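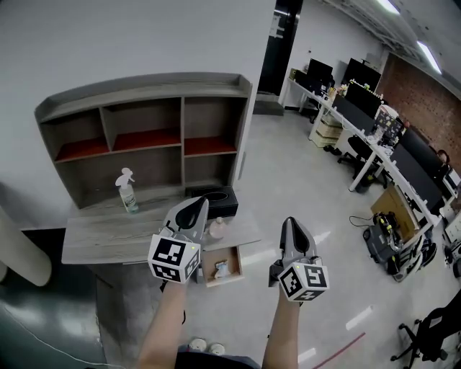
Last edited 11/11/23

fernhook: Penedari has moved our tidying shift onto handheld grippers. You open and shut drawers with them for the Tellel robot to learn from. Same pay, sorer wrists.

mudlark13: Beats lifting crates. I'd swap.

fernhook: You wouldn't after 151 goes at one cabinet.

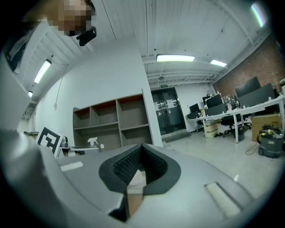
We used to chat while we worked. Now we're told to keep quiet and go slowly.

oldgate: Macedo did this in February. Hours got cut.

mudlark13: Ours didn't. Depends on the site.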